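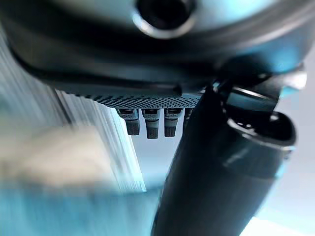

4 min read

Step 3 is the wrist camera, and I know half of you want to skip straight to driving, but please do this bit first! Our club arm (Kudus, if you're new) goes back in the cupboard after every meet, so the view is never quite the same twice. Get a live picture up on the laptop before you touch the joysticks. You want small stuff to be readable: if you've got a row of plugs like these, you should be able to make out the ribbing on them. Don't fuss over anything really close to the lens, like the big black tube, because it'll stay soft whatever you do.

1. Plug the camera in, then switch the arm on. Always that order.
2. Open the viewer and wait for the picture to settle.
3. Set the speed to 8. Tolera likes it at 18, but Tolera has had a lot more practice than you.
4. Jog the wrist slowly towards your target and stop while you can still see some background on both sides.
5. Save the pose with your initials on it (mine are all ND, hands off).

Note: if the colours look a bit blue, leave them alone. Danilo and I spent a whole evening in March fiddling with white balance and ended up putting it all back.

Caution: keep your fingers out of the wrist joint while the arm is on, even if it's sitting still. Hit the stop button first, then reach in.

Step 4 is the practice run, so grab a partner.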